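3.2 Collecting demonstrations by remote control 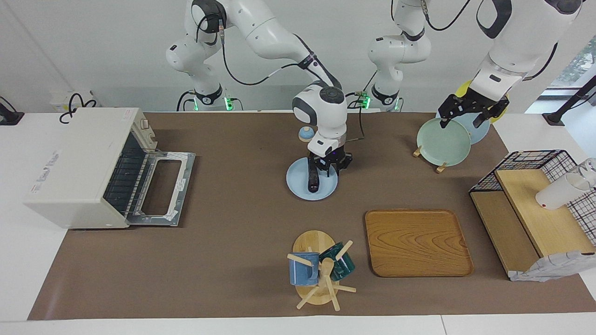 We wanted operators to enjoy the work, and for the most part they did! Each one sat at the Keltik station with a leader arm in each hand, and the two follower arms copied every motion on the kitchen table. Training took 15 minutes. After that, Yolanda Herrero and Dexter Tillman recorded 300 demonstrations of the tableware tasks, and three new operators added the rest, for a total of 500.

Plates were the most rewarding objects to teach. A plate on edge in a rack leaves little room for the fingers, and operators soon found their own ways in — most came down on the rim from above and let the other arm work over the mat (Figure 4). We kept all of these styles in the training set. Policies trained on the mixed set recovered from a poor first grasp far more often than those trained on a single operator, a result we were delighted to see.

Figure 4. Two-arm teleoperation in the kitchen setup. One gripper holds the rim of a green plate in the wooden stand while the other holds a dark, elongated object upright on a light blue plate.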